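Was bleibt, wenn gewaschen wird
Die Textilsammlung in Clenerville und die Frage nach dem richtigen Maß der Pflege

Wer Haushaltstextilien sammelt, sammelt Gebrauchsspuren. Bettwäsche, Decken und Handtücher wurden selten für die Nachwelt angefertigt, und kaum ein Stück gelangt in dem Zustand in ein Depot, in dem es einst den Laden verließ. Die Textilsammlung in Clenerville verwahrt 4.000 Objekte dieser Art. Seit Januar wird der Bestand unter der Leitung von Saadet Gökçe neu erfasst.

Den Anstoß gab der Nachlass Sakalauskas, der 1.000 Stücke aus einem einzigen Haushalt umfasst. Die Familie hatte über drei Generationen hinweg aufgehoben, was andernorts zu Putzlappen zerschnitten wurde: Leinenlaken mit gestürzter Mitte, mehrfach gestopfte Kissenbezüge, Wolldecken mit erneuerten Einfassungen. Gökçe sieht darin eine Quelle, die schriftliche Haushaltsbücher sinnvoll ergänzt. »Eine Rechnung nennt uns den Preis eines Lakens«, erläutert sie. »Wie lange es getragen hat, lesen wir an den Nähten ab.«

Umstritten ist seit jeher die Reinigung. Das Waschen entfernt Schmutz und Säuren, die den Fasern schaden können, zugleich aber Rückstände von Stärke, Seife und Bleichmitteln, die über frühere Waschgewohnheiten Auskunft geben. Die Restauratorin Visitación Cordero plädiert deshalb für Zurückhaltung. Im Regelfall wird in Clenerville trocken gearbeitet, mit geringer Saugleistung und feinem Netzgewebe. Eine Nassreinigung bedarf der Zustimmung beider Fachbereiche — ein Verfahren, das Zeit kostet und sich nach Auffassung des Hauses bewährt hat.

Mit jüngeren Materialien stellen sich andere Fragen. Fleece und Plüsch aus Kunstfasern galten lange als nicht sammlungswürdig, obwohl sie den häuslichen Alltag der vergangenen Jahrzehnte stärker geprägt haben als Damast.

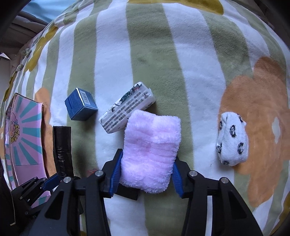
Auch die Lagerung verlangt Entscheidungen. Gefaltete Stücke brechen mit der Zeit entlang der Kanten, gerollte benötigen erheblich mehr Platz. Im Depot Sesatton werden empfindliche Gewebe daher auf säurefreie Hülsen gewickelt, robustere mit Seidenpapier gepolstert und in größeren Abständen neu gelegt.

Für die kommenden beiden Jahre ist die Erschließung weiterer 2.000 Objekte vorgesehen, darunter die Musterbücher der Weberei Biler. Sie sollen anschließend im Lesesaal auf Anfrage zugänglich sein.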